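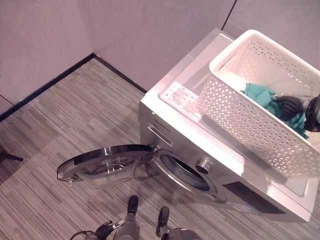 Ruoxi Fan
Employment Law for Managers, Unit 4 handout

Noncompete and nonsolicitation agreements

Read pages 183 to 197 of the course reader before class. The terms below come up in all three problems.

A noncompete bars a former employee from working for a competitor for a set time, usually within a set area. A nonsolicitation clause is narrower. The person may take the new job but may not go after the old firm's customers or staff.

State law controls. Some states refuse to enforce noncompetes at all. Others enforce them if the limits are reasonable and the employer has an interest worth protecting, such as customer relationships.

Problem 1. Meser pays a sales rep a $4000 signing bonus in return for a two-year noncompete. She leaves after five months for Grillard. What did Meser get for its money?

Problem 2. Same facts, but she signed a year after being hired and was paid nothing extra. Check the reader on consideration.

Problem 3. Corow has a list of 900 customers. A former manager calls six of them from memory. Does the clause reach him?

Written answers to Problem 2 only, one page, due at the start of class.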